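Chapter 4
Good Practice at the Shared Table: Rules Before Motion

What you will learn in this chapter

After reading this chapter you should be able to
explain the difference between a law, a standard and a house rule;
write a work area sheet for a two-arm robot station;
decide when a task must be stopped and who may start it again;
keep a log that another person can use.

4.1 Why a soft task needs hard rules

In the first three chapters we spoke about arms, joints and grippers as parts of a machine. From now on we speak about them as parts of a workplace. A workplace has people in it, and these people have habits, and the habits are often older than the robot.

Students usually accept that a welding cell needs a fence and a locked gate. They accept much less easily that a station for sorting or folding laundry needs written rules. The material is soft, the arms are small, and the speed is low. At the Prosier training center, where the first version of this book was used, new students were asked to list the dangers of a folding station. Most of them wrote one word, "pinching", and put the pen down.

Pinching is a real danger, but the list is longer. Two arms that work on the same piece of cloth can pull against each other. A cable that is free in one posture can become tight in another. A finger can be caught between two arms even when each arm alone leaves enough room. And a person who has seen the same slow motion 300 times will reach into the work area without thinking, to straighten a piece of cloth that did not fall well.

For these reasons we treat the table itself as the first object of the rules. The arms come second.
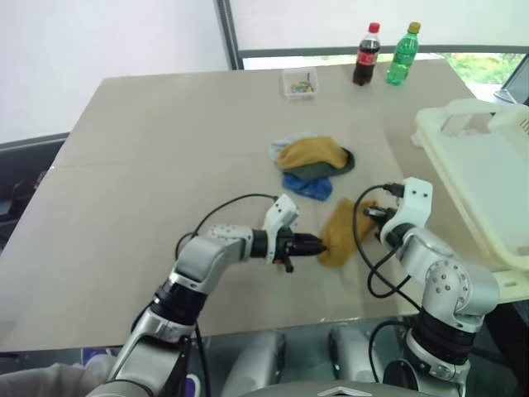
The work area is the full space which any part of the arms, the grippers or the cables can reach. It is larger than the space where the task takes place, and this difference is the source of many mistakes. A sock may need only a small part of the table, but an elbow can swing far outside it. When you draw the work area on your sheet, draw the elbow, and draw the cable at its widest loop.

Every object inside this area belongs to one of three classes. Task objects are the things the robot is supposed to handle. Fixed objects, such as a basket or a tray, have a known place and must be entered in the sheet. All other objects are called guests. A bottle with liquid is a guest, and so is a box of small parts, unless the task needs it. A guest may stay only if it is written down, with its position and with the name of the person who allowed it. A closed bottle can still fall, and a bottle that falls near a joint or a connector is a different matter from a bottle that falls on a kitchen floor.

4.2 Three levels of rules

A law tells you what you must do, and an authority can punish you if you do not do it. A standard is an agreed text which describes how a thing can be done safely and in the same way by different people. It may become binding through a law or a contract. A house rule is made by the organization that runs the station, and it is valid only there.

The three levels do not replace each other. A house rule may be stricter than the standard – it often should be – but it may never be weaker.

The Pumham workshop, which we will follow through this chapter, has the following house rules for its folding stations.

Rule 1. Arms move at no more than 25 percent of their full speed while a person is within reach.
Rule 2. One person holds the stop button and has no other duty.
Rule 3. Hands enter the work area only after both arms are stopped and the person with the button has said "clear".
Rule 4. After 90 minutes the person with the button is replaced.
Rule 5. Cables are checked by eye before each session, with the arms in the widest posture of the task.

Read Rule 2 again. In the May edition of the Grerkon handbook, from which Pumham took its first rules, the same person was allowed to hold the button and write the log. Pumham changed this. A person who writes looks down at the paper, and the arms continue.

4.3 Before you continue

Take a sheet of paper and draw a table which you use every day, seen from above. Mark the reach of your own two arms, with the elbows. Then mark all guests. Keep the drawing; you will need it for the Yáñez method in Section 4.4, where we turn it into a complete work area sheet.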